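Simulated two-arm cell: jagged shadows and a gripper that won't square up
Posted in Robot cells, setup and upkeep

Hi all! I look after a simulated two-arm cell and I love it, but two things bug me. The shadows have stair-step edges, and the right gripper closes a hair off center on small parts. 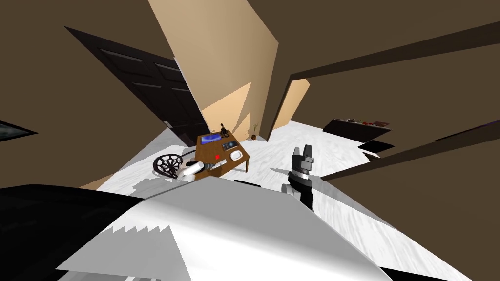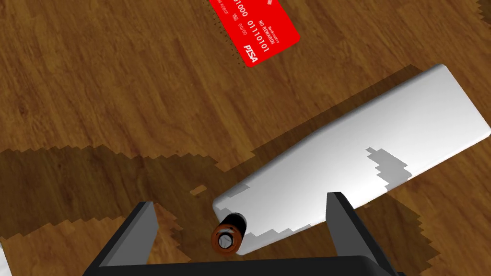
My shadow map is set to 400 and the finger stroke to 68, both straight from the Elex starter file. I've been blaming the stroke, but look at the battery between the open fingers by the white box - the same blocky shadow edges run over the box and the wood. Could one bad setting cause both problems? Where do I start?

Kidus Jemal

Nope, two separate things! Shadows are only drawing, and the fingers don't care about them. Raise the map size until the steps smooth out. For the gripper, home both fingers with nothing between them and compare the joint readings. Mine were 19 counts apart - I fixed the zero offset on one finger, saved, and it has closed dead center ever since. Such a good feeling!

Radebe

check your friction too, mine slid

Watis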